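Kornél Pintér
Back on bottles today. We're gathering grasp examples for Tollodora, and the goal for this object set is 1000 good runs.

Each run goes the same way. Put the bottle down, drive the arm over by hand control, close the fingers, lift, set it back, stop recording. Then move the bottle a little and go again.

The moving part matters more than I expected. In September I left the bottle in nearly the same spot for 100 runs and the model learned the spot. Ask it to reach a hand's width to the right and it closed on air.

So now I have a list of 24 start positions and I go through them in a shuffled order. Ilham wrote the script that picks the next one. It's slow but the spread looks much better.

Clear plastic is still the hard case. The table shows through it and the depth readings get patchy — the label and the cap are the parts that come back clean.

I keep the failed grasps too. They go in a separate folder with a short note: slipped, tipped, missed left, missed right. Theophilus wants them for the scoring model.

Someone asked about the speed. A careful run takes me around 2000 time steps from start to stop, and I don't rush the approach. Jerky runs make jerky policies.

Next up is the same list with the arm starting higher. Then cups.

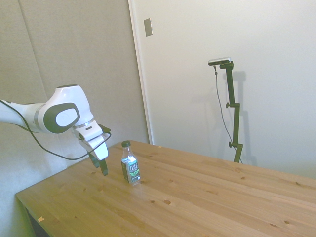 Gripper down to the left of the bottle, fingers open.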